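Shop Floor Talk > Automation at Work
Print this thread | E-mail to a friend
Posted in July by benchfour

We use cookies to remember your login and font size. By continuing to read you accept this.

The arm on bench two, and what I do now

benchfour wrote:

Long post, I'm on a break and the vending machine is out of everything but the mints.

I work toy sorting at Stirkedholm. Mixed stuff comes in by the tray, and it has to leave in the right box. Until spring that was four of us on stools with opinions about the radio. Now it's two of us and an arm that management calls Hebden, after the project, and that the rest of us call other things.

My job title changed from Sorter to Flow Attendant. The pay did not change, in case the word "flow" got anyone excited. I used to pick toys out of a tray and drop them in a box. These days I fill the tray, watch something else go after the toys, and write down on a tablet why it didn't like the plush. There are codes. Plush is code 2. So is "other."

By hand I did 400 pieces on a decent shift. The target for the bench with the arm is 500, and I'm told it's a bench target, so I share the credit with a thing that doesn't need the bathroom.

What I want to know is whether anyone else went through this and what your job looked like a year on. Bench two, mid-morning:

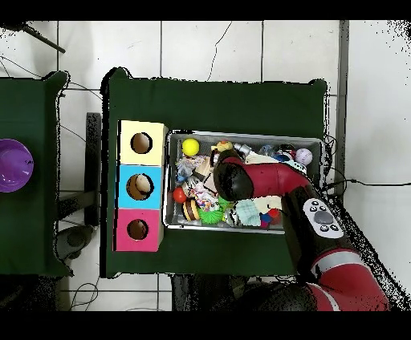 Zainab Sani wrote:

A year on from ours, so I'll bite. The first three months are the worst because you're doing your old job and the new one and filling in the form about both. After that it depends on who gets to change the setup. At Prenine only the engineers could touch it, and they were in another building, so every small thing waited until after lunch and we stood there like people at a bus stop. If you can get them to let the attendants change the box order and the tray fill, push for it now while they still want you to be cheerful.

My wrists are better, for what that's worth. I didn't expect to be on the robot's side about anything.

oldpallet wrote:

Sorry but "my wrists are better" is how they sell it. Four stools became two. Where did the other two people go? Nobody posts a thread from the parking lot.

benchfour wrote:

Fair question. One went to receiving, which she asked for. The other took the transfer to Naveten, and he did not ask for it, and it's a long drive. So put me down as one and one.

oldpallet wrote:

So that's one person worse off and everybody else with a nicer chair. I've seen better trades.

Hadi Khasawneh wrote:

I was on the installing side for a while, so throw things if you like. Oldpallet has a point about head count, and you should ask for the staffing plan in writing. But I don't agree that it's all sales talk. Reaching into a bin all day is bad work. The trouble at most places is that the company buys the arm and then forgets to plan the human half. Somebody still has to load, clear, check and restock, and that gets written up as "light duties" by a person who has never done it.

Also, 500 is a suspicious number. Targets that round came out of a meeting. Ask what it was based on.

benchfour wrote:

I asked! It was based on a slide.

Best day so far was 515, and I'd like it noted that the day had a human in it, loading trays like a short-order cook. It went on the board as "Hebden: 515." I added my initials in pencil. They have since been cleaned off, so at least somebody is still employed doing that by hand.

Zainab's tip went over better than I thought, though. I now get to decide how a tray is made up, cloth and all, and my supervisor lets me move the boxes if I log it. I put them in steps down the table so I can see into them from my stool. The engineer said it would take him an afternoon to adjust. I said I had an afternoon. 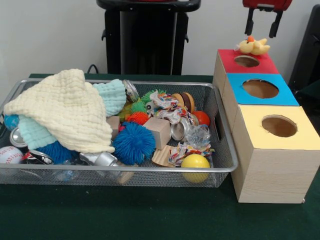
Mixed tray, three boxes, one duck on the red lid.

oldpallet wrote:

What's the code for duck?

benchfour wrote:

2.

Zainab Sani wrote:

Keep a log of your own on paper, with the hours you spend on clearing and loading. When review time came around at our place, the tablet only knew what the arm had been doing. I had a notebook, and I got the next grade up. It took two meetings and I had to explain what "clearing" was in both.

oldpallet wrote:

OK, that one I agree with. Get the notebook. Still want to hear how the guy at Naveten is doing.

benchfour wrote:

He says they're getting one too. Break's over.

Print this thread | E-mail to a friend
Get new replies in our newsletter. Unsubscribe any time.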